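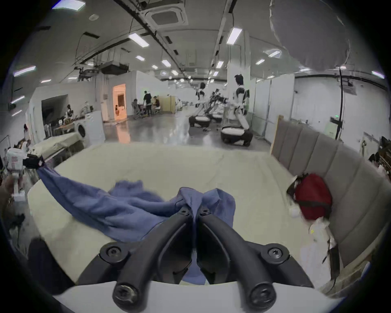
I grew up thinking you washed things when they smelled, and on whatever setting the dial was already pointing to. Then I moved into a flat in Ballarat with a shared laundry and met Marisol Valderrama, who had been doing other people's washing for longer than I'd been wearing clothes.

She caught me in February, shoving bath towels in with a fleece jumper and a very generous glug of softener. "You're waterproofing them," she said, and she was right! My towels had been pushing water around my back for years (I'd blamed the towels).

So out went the softener. These days it's half the powder, a warm wash and a good hard shake before anything goes near the line. Fleece gets its own cold load, inside out, and never sees the dryer. 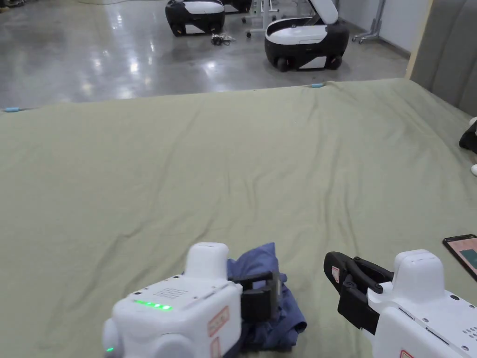

A crumpled blue-grey cloth on a spread of sage green.

The colours still get me, mind you. I've got 12 tea towels that began life as white and are now a sort of dishwater mauve, thanks to one pair of footy socks. Marisol reckons two long soaks will fix them. I've done three, and I'm starting to quite like the mauve.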